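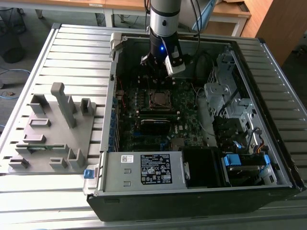
Gripper over the motherboard, parts fixture to the left.

Home Guides Arms Grippers Teaching by hand Forum

Teaching an arm to fit memory, by hand and by remote

1,294 shares

This guide covers recording a memory-fitting task on a desktop tower using Skoka, first by pushing the arm about and then with the remote handset. It assumes your arm is bolted down and you've done the Lirkby calibration page. If you skipped that page, you'll be back there by teatime.

Step 1. Lay the tower down and leave it alone
Put it on its side with the panel off and the fixture within easy reach of the arm. Every position you record is measured from the table, so a tower nudged by an elbow makes a fine recording of how to jab a drive cage. Eftychia Vlachopoulos puts tape round the feet of hers. I held out against the tape until May.

Step 2. Push the arm through the big moves
Switch to hand guiding and hold the arm by the wrist. The gripper is the bit with the handle-shaped parts, and you will want to hold it there. Don't. Save a point well above the fixture, another well above the board, and one in between that clears the rim of the case.
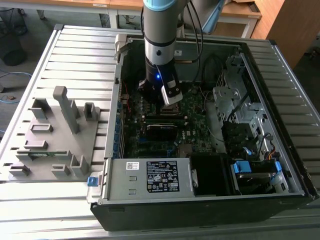

Gripper above the socket area. Blue light on.

Come straight down from the high point. Sideways moves belong up in the air, where there is nothing to hit except the cables you forgot to tie back.

Step 3. Go to remote for the last bit
Nobody's hands are steady enough to guide a whole arm into a memory slot. Pick up the handset, set the speed to 2 (3 is for people with spare motherboards) and bring up the wrist camera. Find something you can't mistake for anything else before you start moving. I use the round silver battery, as the chips all look like one another after lunch. Check which way up the view is as well. On ours the DELL lettering comes out upside down, and "left" on the handset needs a moment's thought. 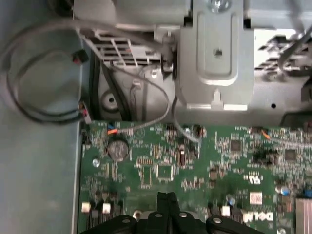
Step 4. Record the fit
Press record while the gripper is still high. Lower it, stop, line up, lower again. Pauses are fine and Skoka trims them. Wobbles are not, and it will learn yours faithfully. If you go in crooked, back out and bin the take. Nokuthula Shabalala keeps her near misses in a separate folder called Miranda, for reasons I've never got out of her, and trains on them later as things to avoid.
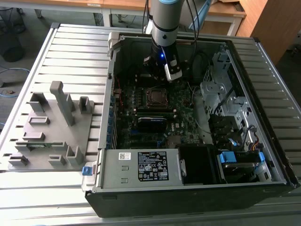

Once you have a clean take, save it under a name you'll understand next month, then play it back at speed 2 with a hand on the stop button. Play it again before you believe it. Juven users need to export first, from the menu marked Import.

1,790 views Share Print Next: Letting go of the part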